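Home | About us | Services | Open days | Training | Contact

About Nimon Automation

Nimon Automation integrates robot arms for small and mid-sized plants that have not used them before. Most of our customers run short batches, change products often and have one or two people on staff who look after every machine in the building. We supply the arm, the gripper, the mounting and the first set of programs, and we train the people who will own the cell once we leave.

We work from a single site at Wosdale. The workshop, the training room and the demonstration area share one floor, so visitors see the same equipment our technicians use. We have completed 12 installations to date, the majority in food packing and housewares.

What we do

A typical job starts with a site visit and a list of the parts to be handled. We then set up a trial at Wosdale with the customer's own parts, or with the closest match we can buy. The trial produces a short report covering grip method, reach, cycle time and any part that should stay with a human operator. If the report does not support a robot cell, we say so and invoice for the trial only.

Programs are written so that a maintenance fitter can read them. Positions carry plain names, speeds are set in one place, and every change is logged with a date and initials. Spare fingers and pads are kept on the shelf in standard sizes.

Open days

Twice a year we open the demonstration area to the public, once in April and once toward the end of the year. There is no stage and no sales presentation. Visitors walk in, stand behind the floor line and watch an arm work on a task from our handling course, with a technician present to answer questions.

The standard demonstration is tabletop handling of plastic cups and bowls. Household pieces are a fair stand-in for moulded product — thin rims, sloping walls, glossy surfaces and several diameters on one table. The dark green cloth gives good contrast with coloured plastic and stops the lighter pieces from skating when a finger touches them.
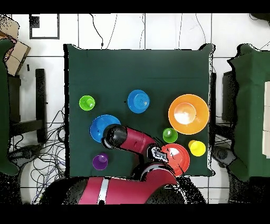

How the demonstration is run

The technician sets out the pieces by hand before each run. No fixture is used and the layout changes between groups. An overhead view is shared with visitors, who would otherwise see mostly the back of the forearm. From above it is easier to follow how the gripper is brought over a rim, and how much of the table the arm itself hides while it does so.

That last point draws the most questions. An arm reaching across its own work area blocks the view of whatever lies beneath the elbow and the wrist. A purple cup that is in plain sight in one pose can be mostly covered in the next. Our course deals with this in its second session: where to put the camera, when to take the picture, and when to move the arm clear and look again.

Visitors also ask about bowl size. A large bowl is often wider than the gripper can open, so it is taken by the rim, with one finger inside and one outside. Small cups can be taken either way. Shallow pieces are the hardest of the group, as there is little wall to hold and the fingertips must come close to the cloth.

Each run is logged. Across our open days to 2025-12-08 we have recorded 1,348 pick attempts, of which 1,159 were completed without a technician stepping in. We publish the figure as it stands, including runs where the layout was chosen by visitors. 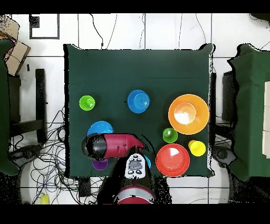
Gouveia
Demonstrations and Training Lead, Nimon Automation

I look after the demonstration area and write the course notes. The tabletop exercise came out of the Sindow project, a trial for a housewares packer with seven container shapes on one line and no wish to buy seven sets of tooling. We kept the exercise after the trial closed and have used it for training ever since.

School and college groups are welcome outside the open days by arrangement. Please tell us the group size and whether anyone needs step-free access. Closed shoes are required on the workshop floor. Trade visitors may bring sample parts — clean, empty and labelled with a return address.

Bookings for the April open day are taken through the Contact page.

Share 7 | Comments 0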